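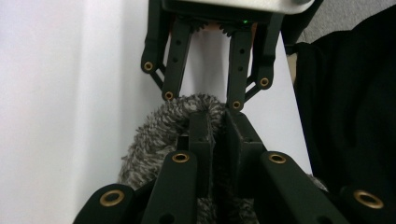

Reading time: 2 minutes

Ticket 167: Black toy car sheds gray fibers and does not roll freely
Status: Closed
Opened: March 27, 2023
Location: Sallmont play center
Category: Toys and soft goods, cleaning
Handled by: Lernora Equipment Support

Reported problem
The Sallmont play center reports that one black toy car from the vehicle set pulls to the side on the floor mat and leaves short gray fibers behind it. The center stores its vehicles in the same bin as the shaggy gray textile pieces from the sensory set. No other vehicle in the bin is affected. The center asks whether the car should be replaced and whether the gray pieces may remain in use.

Initial response
The center was asked to withdraw the car and one gray textile piece from the play area and to hold both for inspection. The center was also asked not to wash either item before it was examined, and not to apply oil to the wheels.

Inspection, textile
The pile is a mix of gray, white and darker gray fibers, and loose strands are hard to see against it. The piece was shaken over a sheet of white paper and then pulled gently by hand. A small amount of short fiber came away on the first pull and very little on the second. Seams are sound. Shedding at this level is accepted under the Petrauskas care sheet for soft goods, provided the piece is shaken out before it is returned to storage.

Inspection, car
The car was turned over on a white table and the wheel arches, vent slots and screw recesses were checked in turn. 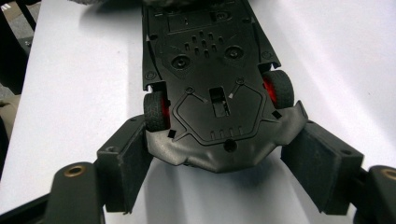
Underside of the car, front section, with the vent slots and both screw recesses.

Fiber was found wound on the front axle at the left side. It was cut with blunt-tip scissors and drawn out with tweezers. A smaller amount was removed from the other side. The recessed panel was left closed. Staff at play centers are not authorized to open panels or remove screws on any vehicle.

Test after cleaning
The car was pushed along a 100-inch strip of floor mat 10 times. It held a straight line on every pass and left no fiber on the mat.

Resolution
1. The car is returned to use. No replacement will be issued.
2. The gray textile pieces remain in use.
3. Vehicles and soft goods are to be stored in separate bins. The Ado lidded bin, small size, is approved for vehicles.
4. Wheel arches are to be checked at the weekly cleaning and any fiber removed with tweezers.

Follow-up
The center confirmed receipt of both items and has moved the vehicles to their own bin. The storage instruction will be added to the August revision of the cleaning guide, section 500. If the car pulls to the side again, please reopen this ticket and do not submit a new one.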